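The Datum

The gauge at Grolwood is a steel plate bolted to the downstream face of the third bridge pier. It is marked in hundredths of a foot. A float in a pipe next to it drives a recorder in the shed on the bank, and once every two weeks someone has to read the plate by eye and compare it with the recorder. For 16 years that was me.

The procedure fits on one page. Read the plate. Read the recorder. Write both numbers and the time in the book before doing anything else. If the difference is two hundredths or less, leave the recorder alone. If it is more, flush the pipe, wait, and read again.

In September the difference was eight hundredths. I flushed the pipe and got a bucket of silt out of it. The second reading gave the same difference, and so did the third. I replaced the float tape with the spare and checked the spare against the steel rule. Eight hundredths.

A recorder that is wrong usually wanders. This one held steady through a dry week and a wet one, at low water and at high, always reading below the plate by the same amount. I reported it to the district office as a recorder fault and was sent a new recorder. It read the same as the old one.

That left the plate. The plate had been set by Nwachukwu Survey when the bridge was built, from a brass benchmark in the church steps 200 feet up the hill. I borrowed a level and ran the line myself on a Sunday, down the steps, along the wall, across the road and out to the pier. Then I ran it back up to see how well it closed. It closed to within the width of a pencil line. The plate was low. The pier had gone down into the riverbed, and the plate had gone down with it.

I ran the line a second time the next morning. Then I sat in the shed and went back through the books.

The books are kept in a green metal cabinet, oldest at the bottom. The differences in my own hand were zero, zero, one, zero, one, two, one, two. I had initialed every one of them. Two hundredths or less, leave the recorder alone. But in the column for remarks, on seven dates over four years, I had written "recorder reset to agree with plate." The page did not call for that. I remembered doing it, or I remembered the small brass screw and the feel of it under my thumb. I had liked to see the two numbers match.

So the recorder had been following the pier down, a turn of the screw at a time, until the summer my knee was bad and the relief reader did the visits. The relief reader never touched the screw.

I wrote a report of three pages with the level notes attached. The bridge was closed to trucks that week and to everything else the week after. Privach County put in a temporary span. A letter came thanking me for detecting the movement. It did not mention the remarks column, and I had given the dates in a table on page two.

The old books went to Storeo for keeping when the shed was cleared. I asked for the book with the seven dates and was told it was a permanent record and could not be released. The correct answer, under the rules. 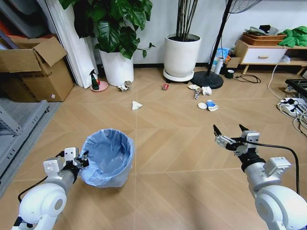 The new gauge is on the left bank, set in rock. I walk down most mornings and read it from the path. I do not write it down.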